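**Tail length on a homemade diamond kite?**

Posted by Nosipho Makhubela

Hi all! I finally built my first kite over the weekend, a plain two-stick diamond from the Hamness plans, and I'm already hooked. Garbage bag sail, dowel spars, butcher's twine for the bridle. It got up on the second try and I was yelling like a kid.

Trouble is, it won't settle. It climbs nicely for a bit, then starts swinging side to side, and after a few swings it loops over and dives into the grass. The plans say "add a tail to suit," which doesn't help me much! Mine is a strip of the same plastic, the same length as the kite. Should it be longer, or heavier, or have those little bows on it? I fly at the ball field in Vunton, where there's a line of trees on one side, if that makes any difference.
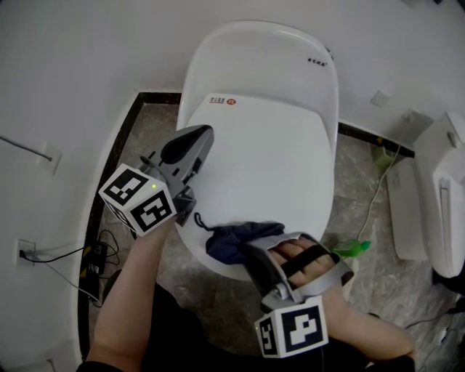

Zodwa Sithole

Congratulations on getting it up so fast! Your tail is way too short. For a flat diamond I start with 5 times the length of the spine and trim from there. What you want is drag, so light and long works better than short and heavy. A heavy tail just makes the kite sag in light wind and you'll end up running all over the field.

The bows are great, by the way. Tie them on every foot or so, and they catch far more air than a plain strip. My oldest diamond still has bows cut from a shower curtain and it sits up there like it's nailed to the sky.

Check the bridle too. If the towing point is too low, the kite leans back too far and gets wobbly no matter what you hang off it. Slide the knot up toward the nose a half inch at a time and fly it between changes. Don't change the tail and the bridle together or you won't know which one did it.

And yes, the trees matter! Wind coming over them is all lumps. Go to the far side of the field, or wait for a day when it blows from the open end.

Ming-te Tsao

just bow the cross spar and forget the tail. works for me

Elmarie Nkosi

Bowing is a super next step, but I'd get this one flying with a tail first. You learn so much by watching what it does. When you're ready, run a string across the back from tip to tip of the cross spar and tighten it until the spar curves away from you in flight. Then you can shorten the tail a lot, and on some kites drop it completely.

One more thing to look at is balance. Hang the kite by the nose and tail ends of the spine and see whether one side drops. If it does, wrap a little tape on the light wingtip. I had a diamond that always looped left, and that was the whole cure!

I keep a page of tail patterns from the old books, mostly bows and loops plus a fringe style I love. It was last updated Aug 1, 2020, and I really should add the newer ones.

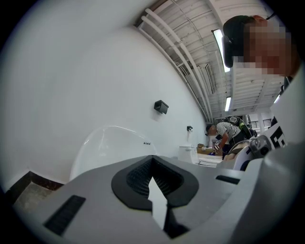 *Photo: Elmarie Nkosi*

Please come back and tell us how the longer tail goes. I want to hear about that first flight where you can tie it off and just sit and watch.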